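Keeping the Fingers Honest

Maintenance on a hand-held gripper takes nine minutes when it goes well. Tomoyo Yagi has the procedure on a laminated card, and she follows the card even though she wrote it.

Yagi looks after the tools at Brotau, a small firm that records household handling work: folding, sorting, putting away. An operator carries the gripper by hand through a task, and the recordings are later used to train an arm fitted with the same jaws. The arm, a bench unit the staff call Jia, lives in a back room and gets most of the visitors' attention. The hand tools get most of the wear.

Each tool has two fingers driven through a linkage on each side. The links turn on pins set in the base, and every joint is a place where play can develop. A little play at a pin becomes a larger error at the fingertip. If the tool closes one way in the operator's hand and the fingers on Jia close another, the recorded grip width stops matching the real one, and the arm either drops the garment or stalls against it.

The check begins with the pads off. Yagi grips one finger at the tip and rocks it sideways with the other finger held still. Movement she can feel but not see is acceptable. Movement she can see sends the tool to the bench, where the pin comes out and the bore is wiped and inspected. Worn pins are replaced in pairs, left and right, even when only one has failed the test. Replacing a single pin leaves one side stiffer than the other, and the jaw then closes off center.

Lubrication is kept to a minimum. Early tools were oiled weekly, and the oil migrated down the links, picked up lint and ended up on the pads. The present rule is one drop of dry-film lubricant per joint, wiped after it sets. Joints that squeak after that are treated as worn.

Next comes zeroing. The jaws are closed fully, the reading is noted, and they are opened to a 60 mm gauge block. The two readings must repeat through 30 cycles. A tool that drifts gets a new set of fasteners before anything else is touched, and that clears the fault more often than not. Thread locker is used on every screw except those holding the pads.

The pads are foam, and they are the part that needs the most attention. Foam takes a set. After enough use the contact face flattens in the middle and the edges stand up, so thin fabric is held along two lines and can pivot. Yagi changes pads every 36 hours of logged use, or sooner if a thumbnail pressed into the face leaves a mark that stays. Old adhesive is removed with a plastic scraper. Solvent was tried and abandoned after it softened the next pad from behind.

Lint is the other enemy. Fleece and terry shed into the joints, and knitted items leave fibers on the foam that reduce its grip on anything smooth.
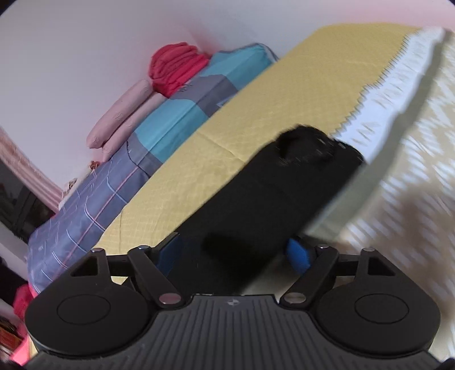
Dark, fuzzy items are therefore scheduled late in a session, with a strip of tape pressed over both pads and pulled away before the tool goes back to cotton. The tape is kept in the carry case beside a soft brush for the linkage. Compressed air is not used in the field. It moves the lint further in.

Work in real bedrooms exposed a second problem that the test bench had hidden. On a bench the operator stands square to the work. At a bed the operator leans, the wrist turns, and the tool meets the cloth at an angle. Side load on the fingers rises, and the outer joints wear first. Brotau now repeats the rocking test with the tool held on its side, in both directions. Two tools that had passed flat failed on the first Monday the new test was used.

The software side is short. A recording platform called Pornis stores the zero readings with each session, and a session with no readings cannot be released for training. Yagi asked for that block after a batch of sock-folding runs had to be thrown out over a loose pad screw.

A replacement linkage from Gevham, with sealed joints, is on trial on one tool. It keeps lint out. It also adds drag on opening, and operators notice it by the end of a shift. Yagi has left it in service through March and is logging its zero twice a day, before the first run and after the last.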